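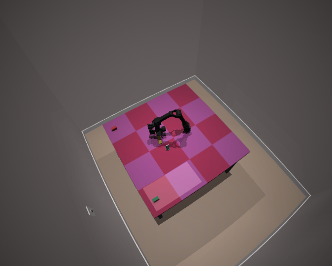 A reader at Naltari wrote in to ask whether 800 simulated episodes are sufficient for comparing the two policies, when the paler zone on the table is moved at each reset. The group discussed this question first.

Minutes, simulation working group
Saturday, by the group secretary
Print this page | E-mail this page

1. Number of episodes
It was agreed to increase to 1,000 episodes for each policy. Tremau will provide the additional computing hours. The earlier 800 remain valid and will not be run again.

2. Randomised appearance
The policy trained with changing colours of table and walls placed the block correctly in almost 40 per cent more episodes than the policy trained with one fixed colour. Benmoussa asked that the result be reported separately for each block colour, as yellow may behave differently from red and green. Agreed.

3. Camera position
The high, angled view was kept for all runs. Faredia proposed a second view from the side. Several members considered that it would change the method too much at this stage. The proposal is deferred to February.

4. Shadows
There was a disagreement on whether shadows of the arm should be counted as part of the randomisation. The draft says yes, the analysis script says no. Naltari will correct the script.

5. Actions
Tremau: computing hours.
Benmoussa: table of results by colour.
Naltari: script, and a written answer to the reader.

The meeting closed at 2 pm.

2 comments | 40 shares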